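About Stidavden

Stidavden began with two people and one very long spreadsheet. Esther Obura had spent years running client accounts for other people's agencies, Magnus Geddes had spent just as long writing their sales emails, and both of them had noticed how often good small agencies ran out of work while they were busy doing it. So they set up a company that helps agency owners find their next client before the last one leaves.

We're now a team of 16, and we've worked with 664 agencies, most of them run by one or two people who wear far too many hats (we know the feeling!).

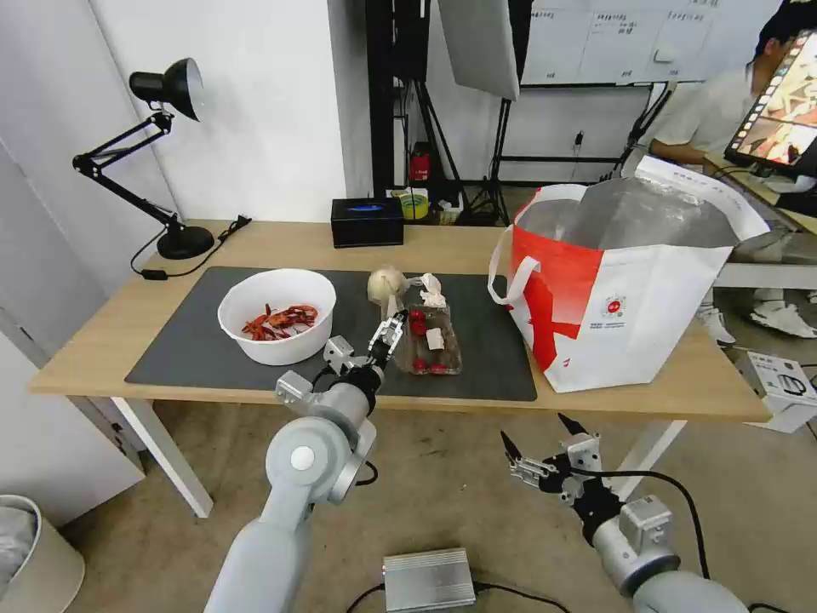 What size of agency do you work with?

Mostly those with fewer than ten staff, though we're always glad to talk to bigger ones if the owner still handles the selling.

Everything starts with a long, friendly phone call, usually with Felista Mfaume, who will want to hear where your clients have come from so far and which ones you'd happily have again. After that, Mohcine Berrada puts together your outreach plan, which we call a Fikov plan after the street where we had our first office – a name that was only meant to last until we thought of a better one.
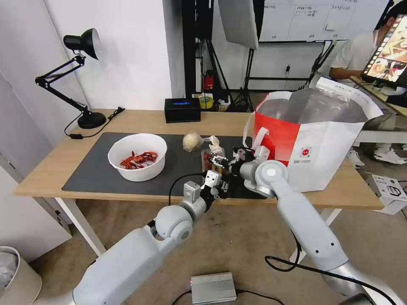 The plan covers who to write to, what to say and when to leave people in peace, and you can carry it out yourself or hand the whole thing over to us. Either way you'll have a monthly catch-up with the person who wrote it, and you keep all the templates and contact lists if you decide to move on.

We also send out a newsletter, edited by Erick Mushi, which goes to 1,603 readers and takes a break every August. Do write back to it if something strikes you – Erick reads all the replies and answers them himself.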